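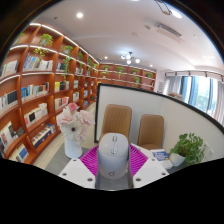 White mouse, grey table, flowers on the left and the plant on the right.

How to reset a shared table in a few minutes (and clean the mouse while you're at it)

4 min read
107 shares | 25 comments

Quick one, typed up between bookings. We've got a shared work table that looks great first thing and like a garage sale by 3 pm. Flowers shoved to one side, book face down, mouse sticky. Davina Innes asked me to write down what I do so the whole office can do it. So.

What you need

- 2 microfibre cloths, one damp and one dry
- isopropyl alcohol, the 70% stuff from the chemist
- cotton buds
- a wooden toothpick
- small jug of water
- a tray or a shallow box

No spray bottles near the electronics please. Spray the cloth, never the mouse.

Step 1. Clear it all off

Everything onto the tray. Mouse, book, vase, plant, whatever else has landed there. Don't try to wipe around things, you get those tide marks round the pots and then you're doing it twice. Cups go straight to the kitchen.

If there's paperwork, stack it face down and leave it at the front desk. Not yours, don't read it.

Step 2. Wipe the table

Damp cloth first, long strokes, back to front so the crumbs end up at your edge. Then dry. Grey tables are sneaky, they hide dust from above but get down level with the surface and it's all there. Do the edges as well, that's where the hand cream ends up.

Step 3. The mouse

Turn it off. If it hasn't got a switch, pop the batteries or unplug it.

Dry cloth over the shell, then a second go with a bit of alcohol on the cloth. White ones go yellowish where your palm sits if you leave it for months, and by then it's a proper scrub. Go light over any printed logo, alcohol can lift the ink. Learned that one on an old Nuvent keyboard that now has no letter E.

Scroll wheel: barely damp cotton bud, roll the wheel as you go. Toothpick for the gunk either side. Same for the small buttons behind it, run the toothpick round the gap and dont dig.

Flip it over, clean the feet, wipe the sensor window with a dry bud. Let it air for five minutes before you turn it on.

Step 4. Flowers

First work out whether they're real. Not joking, Lachlan Lennox topped up a fake arrangement for most of January and we had a very smelly vase.

Real: fresh water, trim the stems on an angle, pull any leaves sitting below the waterline. Big daisy types usually outlast the roses so pull the roses when they brown and close up the gap with whatever's left. 

Fake: hairdryer on cool, low speed, hold it well back. Ruffled petals hold the most dust. Soft paintbrush if it won't budge.

Tall bloom at the top, biggest one in the middle, fluffy ones tucked round it. That's my whole floristry education.

Step 5. The plant

Finger in the soil up to the first knuckle. Dry, water it at the sink. Damp, leave it alone. Drain it properly before it comes back, more than one table here has a ring on it from a wet pot. Wipe the leaves with the damp cloth, hand underneath so you don't snap them.

White pots show every splash. Give the rim a wipe too. And if there's a power outlet on the wall or partition behind, keep the watering well away from it!

Step 6. Put it back

Vase on the left, plant on the right, book next to the plant on the inside. Mouse front and centre. Leaves the middle free for a laptop, and nobody's elbow takes out the flowers.

Book can go at a bit of an angle, I like it better. Gregor Mowat straightens it every time he walks past. We're at a standoff.

Left-handed and staying all day? Swap the plant and the vase, no one will mind.

Step 7. Chairs

Upholstered ones with the vertical channels in the back: crumbs go in the channels. Crevice tool on the vacuum, top to bottom. For tan fabric, blot spills with cold water, no rubbing, test anything stronger on the underside first. Then tuck them in far enough that people can get past but not so hard they scuff the table.

How often

Steps 1, 2 and 6 at the end of every day. Mouse weekly. Flowers every second day if real. Plant when the finger test says so. Chairs every fortnight, or after a birthday cake.

Shelves are a seperate job, curved ones especially, I'll do a post on those when I've got the energy. Short version is start at the top and take the books out properly, don't just dust the spines.

Cloths go in the wash on warm, no fabric softener, it ruins them. Spares are in the cupboard next to the Moncrieff room, second shelf.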